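Memow opens a sorting table at Wikilel for people who never know what to do with their tins

Wikilel, December. If you have ever stood over the kitchen bin with a tin in one hand and wondered whether the label ought to come off first, you will be very welcome at the new sorting table that Memow is opening this month at its Wikilel workshop, a short walk from the Szalai bus stop and up the ramp by the side door.

The idea came out of our household packaging collection, which began in the spring as a modest thing (a few crates by the door and a hand-painted sign) and has since brought in 3,021 cans, tins, tubs and bottles from homes all over Wikilel. We have been delighted, and a little overwhelmed, and along the way we have heard the same handful of questions so many times that it seemed only fair to set up a proper place for answering them.
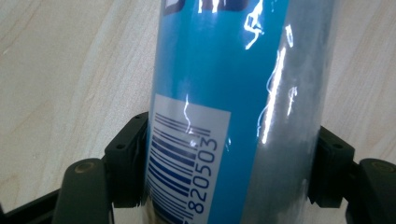
A blue container with its barcode printed sideways. Photo: Memow

Barcodes come up a great deal, as it happens. Visitors bring us packaging with the code on the side, underneath or tucked round the back, and plenty of them ask whether it needs to be cut away or covered before the item goes in. It doesn't, and neither do you need to soak off paper labels, though we do ask that everything is rinsed and given time to drain. Lids and caps can stay with the thing they belong to if they fit, and should go in the small crate if they don't.

The table itself is kept as plain as we could manage, a light wood-grain top with a cream plastic tub standing on it, so that there is plenty of elbow room and a can may be laid on its side while you look it over.
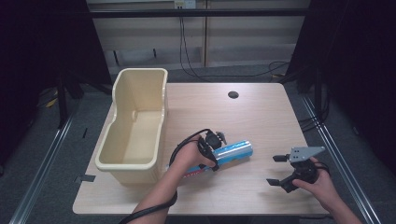

Sessions last 30 minutes and there are 21 of them before the end of the month, with the first each day starting at 10am. They are free, they are friendly, and children are very welcome so long as a grown-up comes too. Please bring no more than 2 carrier bags per household, as our storage is still on the small side, and please leave aerosols and paint tins at home, which we sadly can't accept.

Everything sorted at the table goes on to Skalludia, our partner for the collection, whose van calls at the workshop every fortnight. Skalludia has also kindly printed a folded guide to take home and stick on the fridge.

Places can be booked at the Memow front desk or by telephone during opening hours.

Notes to editors

Memow is a community workshop in Wikilel offering repair, reuse and recycling sessions for local households. Further pictures are available from the Memow press office on request.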